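27 de agosto de 2025

Hoje foi, enfim, o dia de experimentar o Kandinus, o simulador que a Winda me deixou usar à vontade antes de comprar. Comecei pela vista geral, com o braço de garra aberta e a bola branca no tapete verde.

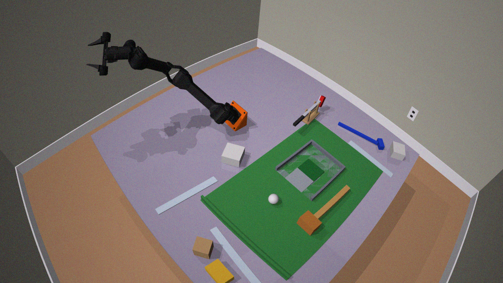

Depois do chá

Passei à câmera da garra e fiquei ali um bom tempo, toda contente.

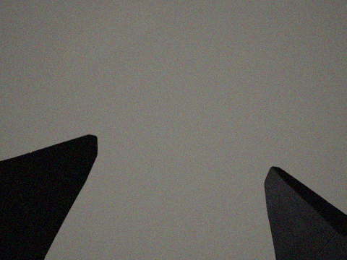
A licença custa cerca de 436 euros - caro para mim, confesso, mas a assistência responde com tanta paciência! Gostei ainda mais do ângulo com o martelo de madeira. 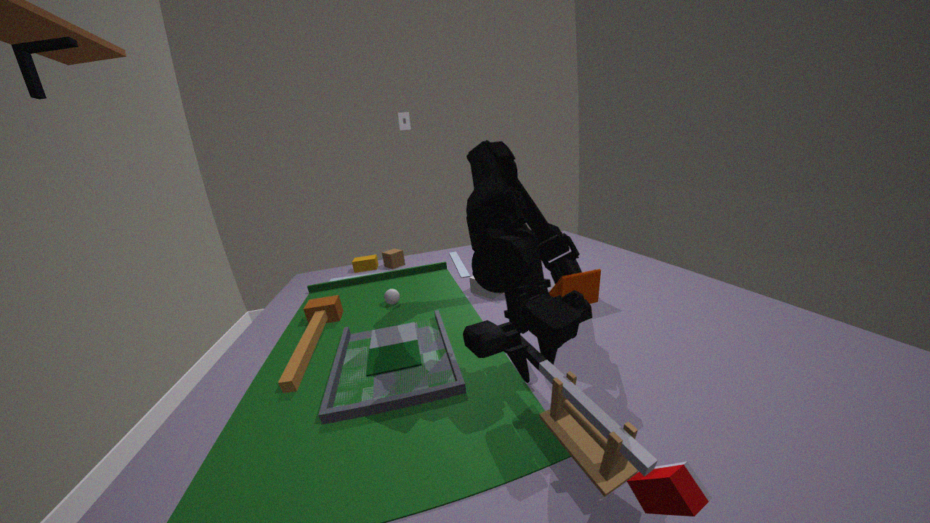
Para amanhã

Pedir à Winda mais 4 dias de teste.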